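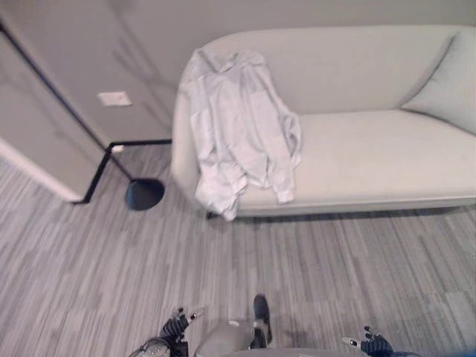

Gondcombe Oral History, report to the Dai Fund, 9 Sep 2023

We have spent 2,782 of the grant, mostly on transcription, and 370 on train fares to Sutness, where everyone over eighty seems to have retired out of spite. Shengli Tan has finished two long interviews. The second is largely on the subject of drains.

Hanyu Qiu is indexing the tapes from May and has reached the 1960s, a decade the speakers remember in great detail and in no order. The booklet is late. We expect to print 100 copies.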